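Fatville open day, and a bag I now want

So I finally made it out to the Mocanu open day in Fatville, which I have been meaning to do for 5 years running and always missed because of soccer, or rain, or both. It's 20 minutes past the Filtgate exit and the parking is on grass, so wear shoes you don't love. I did not.

Mocanu makes storage bags. Blanket bags, sweater bags, the zip-up kind your grandmother kept her good comforter in. They've got one long building with the cutting at one end and the packing at the other, and on open day they let you wander most of it as long as you stay inside the yellow tape. I got there a little after ten and there was already a line for coffee (free, and pretty good, with those little almond cookies).

The cutting room was my favorite bit. They roll out the clear vinyl on a table that must be longer than my house, and a woman with a foot pedal and very steady hands cut a whole stack of side panels while chatting to us over her shoulder about her daughter's wedding. I asked whether the plastic sticks to itself in summer and she said oh, you have no idea. In August they keep the fans going from seven in the morning.

Then sewing. The binding goes on last, and it's much harder than it looks! A straight edge is fine, she said (a different she, the one on the third machine), but the corners want to bunch up, and if you go back and redo one the needle holes stay in the vinyl forever. So you get one try. I had a go on a scrap and mine came out looking like a chewed straw.

After that we all got herded into the try-out room, which has white tables and finished bags you can poke and open and fill with whatever they've put out. I spent far too long in there. The one I kept going back to was the clear one with the pale trim, which they call the Sullima - open it up and it makes a proper box shape, with room for a lot more than you'd think.

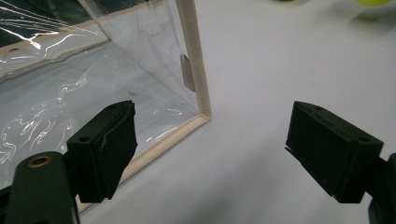
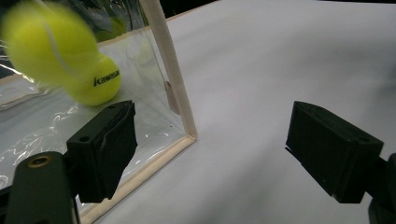

I put one of my posts about this on the neighborhood page the same evening, and Catarina Baptista wrote back that she has had two of the clear ones on top of her closet since her kids were small, that the binding has never come loose on either, and that the plastic does go stiff in a cold garage, so keep them indoors. She also said to leave the zipper open an inch if you're storing wool. Good to know, because the garage was exactly where mine was headed.

The factory shop is by the exit, of course. Seconds are on the left as you go in, and I dug through the whole bin and couldn't find the flaw in half of them. I paid 7 dollars for a medium and then went back in for another one, and then my husband went and sat in the car.

A few things if you're going next time. The tour groups fill up early, so put your name down before you get coffee. There's a ramp around the side by the loading dock, but the sign for it is tiny. Lunch was a taco truck and it was gone by one. And the restroom is all the way back at the cutting end, past everything, so plan for that if you've got little ones with you.

They do it again in October, I think with the big blanket bags that time. I've got 91 tennis balls, three comforters and a beach tent to find homes for, so I'll be there, in boots.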